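Wandcombe Neighbors Help Board
Home & Furniture

Hot mugs on a painted white table – how do I stop the rings?

Posted by biver856

I bought a white table in April and it already has 4 cloudy rings on it. The top is painted, not glass, and the finish seems to be about as tough as a wet cracker. I own coasters. My family treats them as sculpture. Is there something I can leave on the table all the time that people will put a drink on without being asked? And can the rings I have be fixed, or do I just buy a bigger fruit bowl?

3 replies

majali_porch
Fruit bowl. Worked for us.

Skoltomel
Give up on coasters and cover half the table. A coaster asks people to aim. A big thick fabric pad doesn't, and cups end up on it by default. Mine is a beige-gray speckled weave, a color I chose because it already looks like spilled oatmeal.

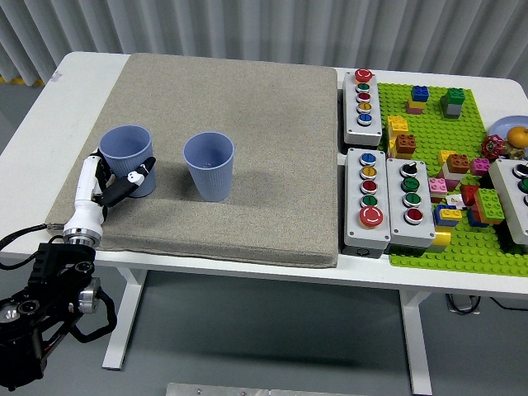

What to look for in a pad

Thick matters more than pretty. Anything thin lets the heat straight through, and then you have rings plus laundry. Check that the cover can be washed, and wash it once before you trust the dye on white paint. Lift it at night if somebody has spilled, or you'll trap the damp underneath and get one enormous ring in place of the small ones.

The downside is that fabric is softer than wood, so tall glasses wobble. We went over to short plastic cups for the kids, light blue with ribbed sides, and kept the wine glasses off the pad.

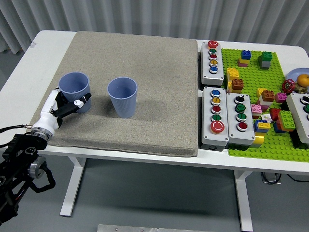 Two ribbed cups on the pad.

drawer_of_keys
Pads are fine but that's only half of what was asked. For the rings: cloudy white usually means moisture in the finish. Try a hair dryer on low for a couple of minutes, keep it moving, then rub with a soft cloth. Test under the edge first – paint can blister. If the rings are dark or yellow, that's a different problem and you'll probably be repainting. Don't use the toothpaste trick. I did, and now I have a shiny spot that smells like a dentist.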